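Last updated: 29/01/2021

My aunt Touran Parsa never used a recipe with numbers. When I moved to Preltby I called her every evening to ask how much flour, and she always answered, "Until it is enough." For a person who studied accounting, this was very hard to hear.
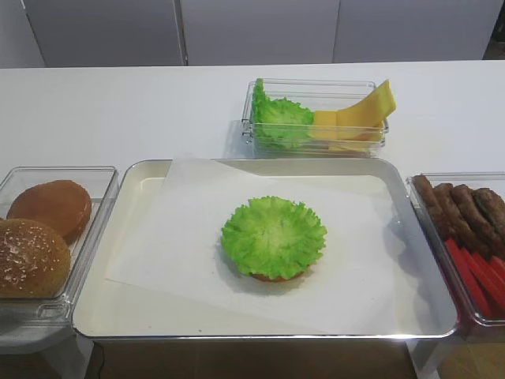

So in June I bought a kitchen scale and began to write everything down in a notebook. My bread dough is now 300 grams of flour, and I let it rest 40 minutes under a towel. The first 3 loaves were heavy like stones, but my neighbor Behrouz Pakzad ate them with soup and did not complain.

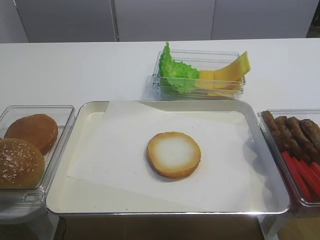
My aunt says the notebook makes me a nervous cook, and maybe she is right. I still check the page before I add salt, even when I know the answer. With buns I am a little more free. I like them with a golden-brown ring near the edge and the middle still pale, like the bottom half on the paper, and for this color I have no number in the notebook. I only look. When I told her this on the phone, she laughed for a long time and then asked me what I was cooking for dinner.

12 comments · 40 shares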